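The number on the slide

21 Oct 2023

I have sat through enough talks on robot picking to know when the percentage is coming. There is a short film, sped up, and then a slide with one very large figure on it, and the room nods. The method changes from year to year. The slide hardly does.

So I came to the Sturkisov results in a bad mood, and I should own up to that. Sturkisov is a way of teaching an arm to take things out of soft containers by learning from recorded human-guided attempts. The group behind it at Koppel collected 2054 of these and trained on the lot. Their claim is that the arm learns to cope when the container itself gives way, folds over or slides under the fingers. The headline is that it did better than Urnov, the older method most labs still reach for, and by a margin large enough to make people sit up.

I don't doubt the margin. I have read the tables twice and the sums are fine. My trouble is with what was being measured.

Take the tests. There were 224 of them, and that sounds like plenty until you read the appendix, where it emerges that they were spread over 28 arrangements of objects and only 6 containers. An arrangement was reset by hand between goes, to match a reference photograph. Anyone who has reset a pile of odds and ends to match a photograph knows how that goes at four in the afternoon. You put the easy thing where it was easy last time. You do it without meaning to, and the method that was tuned in your own lab gets the benefit.

Then there is the question of what counts as a success. In the Koppel write-up, the arm succeeds if an object leaves the container and ends up in the tray. Which object? Any object. If the bag holds a ball and a scrap of tissue and the arm takes the ball every time, it scores well, and it tells me very little about the tissue. A breakdown by object would have taken half a page. I asked for it at the workshop in October and was told it was "in preparation", a phrase that has covered a great many sins in this field.

I would also like to know how much the container moved. A paper bag is a good choice of problem, and I give them full credit for it. Plastic bins are stiff and square and have flattered robots for years. Paper creases, and a rim that was open a moment ago can be in the way now. But a bag that has been rolled down low and taped is an easier thing than a bag as it comes home from the shop, and the paper talks throughout about "unprepared soft containers". I think that word "unprepared" is doing a lot of work. Sistetti, who make sorting equipment and paid for part of the study, quote it in their own leaflet without any of the appendix attached. 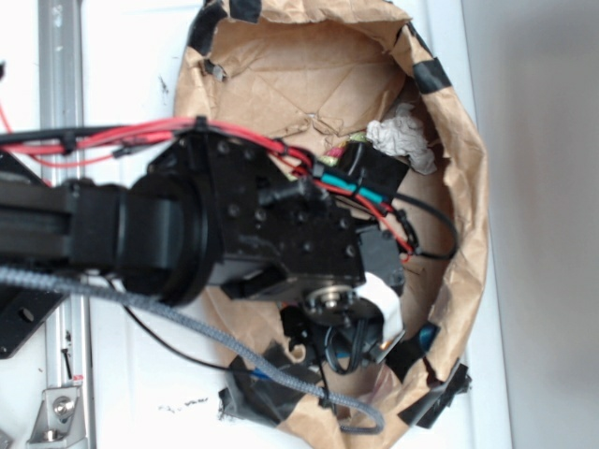
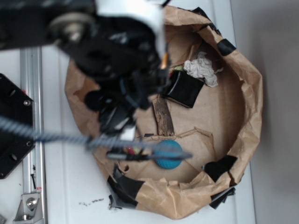 Black tape on the rim of a brown paper bag, with a crumpled tissue among the things inside.

None of this makes the work bad. I would rather read ten papers like it than one more about stacking coloured cubes. The training method seems sensible to me, and the section on failures is longer than most people would dare to print. It admits that the fingers often close on the paper instead of the object, and that the arm's own cables sometimes brush the rim on the way in. That is useful to anybody building one of these. I have copied that page and pinned it over my desk.

What I object to is the jump. From a handful of containers on one white table we are taken, in a single paragraph near the end, to kitchens, recycling lines and the back rooms of supermarkets. Nothing in the results gets us there. A recycling line does not wait for the bag to be put back where it was. It has wet bags, torn bags and bags inside other bags, and the people who run it care about the hour as a whole and not about the best run of the morning.

If I were refereeing the follow-up, my requests would be dull ones. Let someone outside the group set out the objects. Report the score for each object, soft ones included. Test some bags straight from the shop with no tape on them, and say so plainly if the figure drops by half. I'd even accept a smaller set of tests if the person pressing the button didn't know which method was running — it isn't hard to arrange, and other fields have managed it for decades.

Koppel say a second study is planned, with a wider range of containers. I will read it, appendix first, and if the tissue comes out as often as the ball I shall be glad to write a shorter and more cheerful column.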